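Handheld gripper: grip tape comes off on the right finger, what do you use?

fuad_nigatu
19 February 2022
Hello all. I am teaching cloth folding to our arm with a hand-held gripper, so no remote control, I just do the task with my own hand and the policy learns from the recordings. I have 2,236 demonstrations until now and the target is 3,000.

My problem is the padding on the fingers. The left one is still quite fine, only the edge is lifting. The right one is torn and pieces are hanging. I added two views so you can judge the damage.
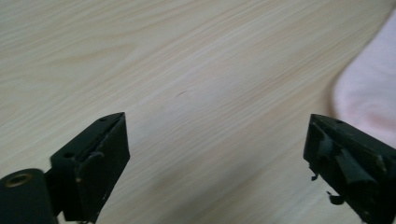 Fingers open over the table, a bit of pink cloth at the right side.

My question has two parts. Which tape or rubber do you use that stays on? And must I throw away the recordings where the pad is already torn? The fingers are always in the view, so I am afraid the policy will learn the torn pad as something important.

ostier_bench
What is under the tape, bare printed plastic? If yes, sand it a little and clean it with alcohol before you stick anything. I skipped this for months and changed the pads every week.

Mathilde_K
I would not throw away anything. The policy sees the same two fingers in every recording. If the pad changes slowly, it becomes normal variation. I trained on worse.

grumpy_servo
I disagree with Mathilde. How it looks is one matter, how it grips is another. With a torn pad a person moves the wrist a bit to find the good part of the rubber, and he does not notice that he does it. Then the robot copies this wrist movement with new pads on. We had exactly this on the Sirnex job and we had to record again the whole September set.

Mathilde_K
But this was remote control, no? With remote control you do not feel the cloth, so you compensate by eye. When the tool is in your hand you feel it slipping and you grip again, and for cloth I think it is even useful for the robot to see this.

grumpy_servo
It was remote, correct. I still think the same thing happens by hand, maybe less.

fuad_nigatu
Thank you both. To ostier_bench: yes, printed plastic, I did not sand it. Now the second view. No cloth in this one, so the loose pieces of the right finger are easier to see.
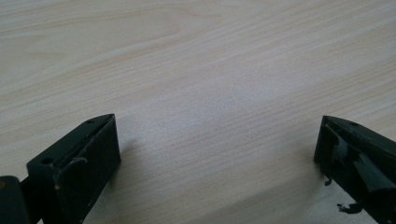
Same table, wide opening. The loose scraps are under the right finger.

I looked again at my last 30 recordings, and grumpy_servo has a point. In 4 of them I turn the wrist before closing and I have no memory of it. In the others I do not see it.

pelikan77
Are the hanging pieces long enough to touch the cloth before the fingers do? I would cut them today, even if you change nothing else. A loose strip can pull a corner, and then your demonstration shows a fold which the robot cannot repeat.

fuad_nigatu
I did not check this. I will cut them.

ostier_bench
For material: I use the Dromar silicone strip, the thin one, and I wrap it over the tip so the end is on the outer face. If the end is on the inner face, each closing pushes on it and it starts to peel. Van Loon also has a pad with glue already on it but for my taste it is too soft for thin fabric.

Mathilde_K
The Van Loon pad is fine for towels. For shirts I agree, too soft.

grumpy_servo
Whatever you take, change both fingers on the same day and write the recording number in your notes. Then, if the training goes wrong, you can split the set at this number.

fuad_nigatu
Good, I will do this. The silicone strip is ordered, for both fingers. I keep the old recordings but I mark the ones with the wrist turn, and I will train one time with them and one time without. It will take me some time as I have only one machine for training. When I have both results I write them in this thread.

pelikan77
Please do, I have the same question with my gloves set.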